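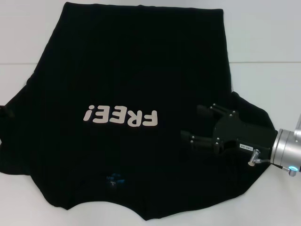

Against the perfect fold

I have been folding T-shirts wrong for 32 years and I'd like to go on doing so.

My niece sent me one of those folding videos in January. Then another. Sleeves in, thirds, half, half again, stand it up in the drawer like a file. Very soothing to watch. I tried it on the whole pile, 14 shirts, on the kitchen table in Prellcombe with the radio on, and by the time I'd finished I had missed the post and let the soup catch.

And they looked lovely. For two days. Then somebody wanted the one at the back.

My quarrel is with the idea that a drawer is a thing to be looked at. A drawer is shut most of its life. Mine sticks, so it is shut even more than most. Sarla Dubey, who ran the laundry room at the Pultby hostel before me, did every shirt the same way – flat on the table, one pass of the hand, sleeves over, half, done. She never measured a third in her life. She had sheets to get to.

What she did insist on was the flat bit. Get it properly flat first. A shirt folded over a crease keeps the crease, and a sleeve bunched underneath will make a lump no clever folding gets rid of. I'd put nearly all the effort there and hardly any in the rest. Most of the videos do it the other way round, ten seconds of smoothing and then all that origami. 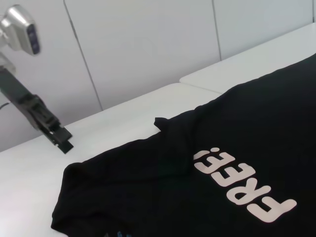 Black T-shirt, big letters. Still a few wrinkles to smooth out.

Printed shirts are a seperate argument. The filing people want the slogan showing on top so you can find it. Fine, if you own a lot of slogans. I fold print inwards, because thick lettering stuck against thick lettering is only trouble if it goes away warm, and I let mine go cold on the chair first. My sister-in-law says I have this backwards. She may be right, she irons hers inside out as well, which I have never once got round to.

And black ones show everything. Every bit of fluff on the table. Wipe the table.

A reader wrote after my last piece to say that a neat drawer gives her a calm start to the morning. Good, I mean it, keep the drawer. But don't tell a woman with four children and one basket that she is doing it wrong, becuase she isn't. The shirts are clean, they are in the right room. Some of them are even the right way out.

I've gone back to Sarla's way. The soup has been fine.

Contact the editor | © Prellcombe pages | Back to top

We use cookies to remember your settings. Accept all / Manage choices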